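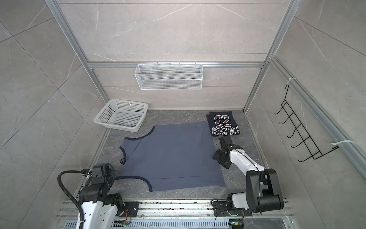 Kiltar Garment Cell: Setup and Care

The Kiltar is a two-arm cell for picking, spreading and folding clothing. Both arms bolt to the front base platform on separate mounting plates. Torque the plate bolts before powering up, and again after the first 100 cycles.

Gripper fingers

Fingers are a wear part, stocked as Katona 1094 and sold in sets of 4. Inspect the inner faces every Wednesday, or at each change of fabric type. Light scuffing is acceptable. Replace the set if an edge catches on knit fabric or if the tips no longer meet along their full width. Wipe with a dry cloth; solvents leave a film that lowers grip.

Set the closing force with a sweatshirt-weight sample. The gathered cloth should hang from the pinch point without creeping.

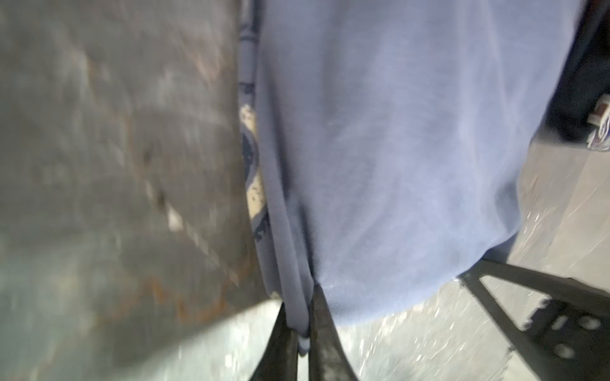

After any change in force, run the home routine on both arms and save the values under a new profile name. The Ilturex controller keeps 6 profiles and overwrites the oldest.

Cables and floor

Leave a free loop in the conduit at the upper joint and secure it with one zip tie. A tight loop shows up as a torque fault when the arm reaches across the floor. Sweep up lint and crumbs at the end of each shift. Debris on a dark floor can be read by the wrist camera as a fabric edge.

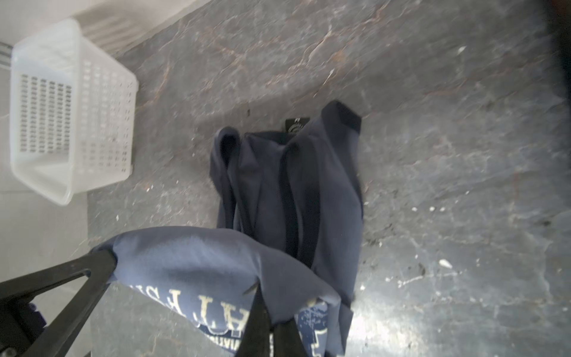
Skiltmont writes that the torque fault on their left arm cleared once the loop was lengthened by the width of a hand, and asks whether the right arm needs the same slack. It does. Use the same loop on both sides and repeat the home routine afterward.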